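The shop that could still mend a kettle

Hakdale lost its repair shop in February. It had been on the corner opposite the bus station for 26 years, and it fixed kettles, toasters, lamps and the occasional radio. The unit is now to let. I don't think many people were surprised, and I think we should be more bothered than we are.

The usual explanation is price. A new kettle costs less than an hour of a skilled person's time, so people buy the kettle. That is true as far as it goes, but the price on the shelf leaves out a good deal. It leaves out the lorry that takes the old one away and the hole in the ground it goes into. The council pays for both, and we pay the council. 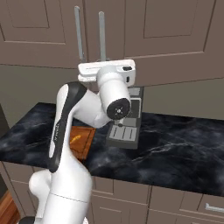
Repair depends on small decisions made by whoever designed the thing. My last toaster, a Machala, was held shut with clips that snapped when I tried to lift them. The one before it was a Gurov and came apart with a kitchen screwdriver. A fitting with a cross shape and tiny screw points, out on an end cap where you can see it, at least tells you where to start looking. A smooth shell with no visible way in tells you to go shopping. Makers know this perfectly well.

I would like two rules. The first is that anything with a plug should open with ordinary tools. The second is that spare parts should be sold for ten years at a fair price, to anyone who asks. Neither would bring the Hakdale shop back, but the next one might have a chance.

Some will say that people don't want to mend things. In Bumside, a town of 4,000, a repair morning is held every Tuesday in the old library, and there is a queue before the doors open – most of it people holding lamps. They have mended 300 items so far. I took my Machala along and they couldn't save it, as the clips were already broken. It is still in my garage, waiting for a trip to the tip.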